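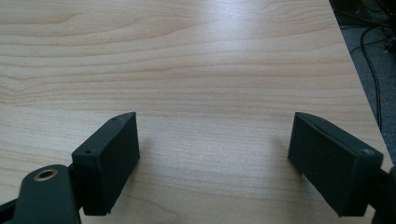 Home > Manuals > Tables > Care and Set-up

Section 7. Preparing and Caring for the Tabletop

Read this section before you put the Zutex table into daily use. It applies to all light wood tops supplied by Brurer. For leg assembly, see Section 4.

First cleaning

1. Leave the top uncovered overnight in the room where you will use it.
2. Dust the surface with a dry, soft cloth. Wipe along the grain.
3. Mix a few drops of dish soap into a bowl of lukewarm water. Dampen a second cloth and wring it out well.
4. Wipe the whole top, including the edges and the first inch of the underside.
5. Dry it with a clean towel. Do not leave it to air dry.

Note: Wavy streaks and long oval figures in the grain are normal. They vary from one top to the next and are not covered by the exchange policy.

Checking for marks

1. Turn on a lamp or open the blinds so that light falls across the top from one side.
2. Look at the surface from a low angle. Glare can hide fine scratches, so check again from the opposite end.
3. Rub any dull spot lightly with a dry cloth. If it stays, write down where it is and contact us before using the table.

Daily use

Put felt pads under lamps, trays, and anything with metal feet. Lift objects to move them. Wipe up spills right away, especially coffee, red wine, and vinegar. Rubber feet can leave a stain after a few weeks in one place, so shift those items when you dust.

CAUTION: Do not set hot pans on the bare top. Use a trivet.

CAUTION: Do not use scouring pads, bleach, or furniture polish containing silicone.

Note: If one part of the table gets more sun than the rest, turn the table end for end every few months. The color will change more evenly.

Replacement felt pads are part number 2644. Order from Kaisu Kauppinen at the Ustmont parts desk.

Related sections
Attaching the legs
Leveling on an uneven floor
Moving and storing the table
Warranty terms

Contact | © Brurer 2018 | Back to top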